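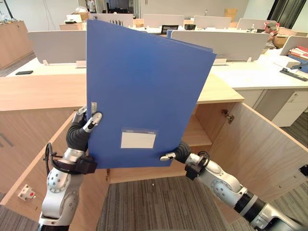 A blue box file held in both grippers in front of the open cabinet.

How to hand over the filing round to the robot

These steps are for office staff at Skevell who share a floor with the two-arm filing robot. You don't need to know how to program it. Rafia Siddiqui's team handles that part. What you need to know is how to prepare files and cabinets, and which parts of the job are still yours.

Before the round

1. Fill in the label pocket on the front of each box file. A blank label gets the file sent to the query shelf, and somebody has to sort it by hand the next morning.

2. Close the box file fully. Loose pages sticking out can catch on the fingers.

3. Open both cabinet doors as far as they go. The robot can open doors, but it is slow at it.

4. Move chairs, bags and cables off the carpet in front of the cabinet.

Starting the round

5. Put the files upright on the intake desk, spines facing left. Use 40 files at most per round.

6. On the tablet, open Finivent, choose your cabinet and press Start. Wait for the tone before you walk away.

7. You can keep working at your desk while it runs. Don't reach into the cabinet. If you need a file right away, press Pause and wait until both arms have stopped.

If it stops with a file in its hands

Support the file from underneath first, then press Release. Box files are heavier than they look – Bautista Godoy dropped one on his foot in the first week. Write the stop in the log, even a short one.

What changes for you

Filing used to take up most of Friday afternoon for two people. Nélida Ocampo and Bok-nam Ahn now spend that time on records requests, and their job descriptions have been updated to say so. Checking a cabinet after each round takes about 40 minutes and counts as paid desk time. Personnel files stay with people and never go on the intake desk.

Questions about hours or duties go to Philomena Ó Flaithearta, extension 768.

Last updated August 7, 2021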